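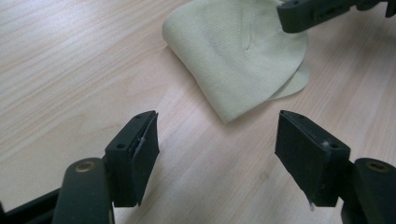
September 1, 2018

Cloths, folding and wear. Continuing from the August pages.

Went through the green ones again this morning. Tight weave, fine diagonal rib, no loose threads at the hems on the ones I checked. The rib makes them hold a crease better than the white Zallura cloths, but the fold stays fat and round on one side unless it is pressed flat by hand. Yara Abu Hammour wants them folded in half twice and left alone. I tried thirds on a few. Thirds fit the shelf better but the stack leans, so back to halves.

Wash log: the green batch is now at 15 washes. Color still even. Weighed the whole stack dry on the bench scale, 842 g. Last weight is in the August pages, need to find it and copy it over here.

Table: wiped down with plain water only. Melquiades Mendoza asked if we could oil it. Told him to wait until the cloth work is done, oil will mark the fabric. There is a small knot in the top that I checked for snagging by dragging a cloth over it both ways. Did not catch.

Glare near the window end makes it hard to see the creases. Moved the folding to the other end after lunch.

To do:
- reorder from Juteck, same green, ask if the 200 pack is still sold
- new labels for shelf 13, old ones are peeling
- try one cloth ironed first, then folded, and leave it overnight under the steel ruler
- ask Yara where the spare scale tray went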